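Grakura Stainless Steel Exhaust Systems - Birkodmont Performance Parts

Product code: GK-3173
Availability: made to order
Fitting: rear silencer and centre section

The Grakura cat-back exhaust is manufactured from stainless steel tubing and is supplied as a complete replacement for the original centre and rear sections. All bends are mandrel formed, so that the bore remains constant along the full length of the system. Each joint is welded by hand and checked for leaks before dispatch.

The silencer is of the straight-through type, packed with long-strand fibre around a perforated core. It may be opened and repacked by a competent workshop. The standard tailpipe has a polished finish; a brushed finish is available on request.

Contents of the kit
Centre pipe with flexible joint
Rear silencer and tailpipe
Clamps, gaskets and bolts
Fitting instructions

The original rubber hangers are to be retained. Customers whose hangers are split or perished should order hanger set 291 at the same time. No cutting of the bodywork is required. Clamps should be tightened finally with the vehicle standing on its wheels, and checked again after 100 miles.

Systems with the optional Huver resonator are quieter at motorway speeds and are recommended for vehicles in daily use. The resonator is ordered separately under code 1432 and replaces the plain section of the centre pipe.

Orders confirmed before noon on Tuesday are normally included in that week's production. 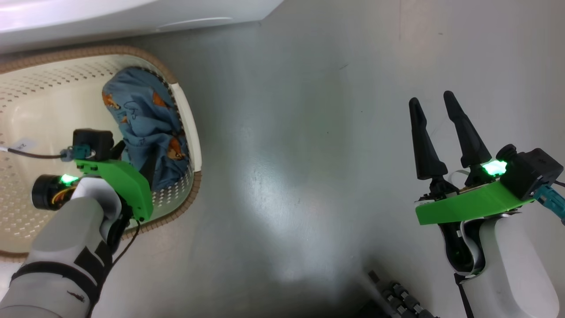 Maarten Verhoeven writes that his system lined up on the original hangers without adjustment, though he would advise ordering the resonator from the outset, as the plain pipe proved tiring on long journeys.

Trade enquiries should be addressed to Valentyna Maksymiv at the sales office.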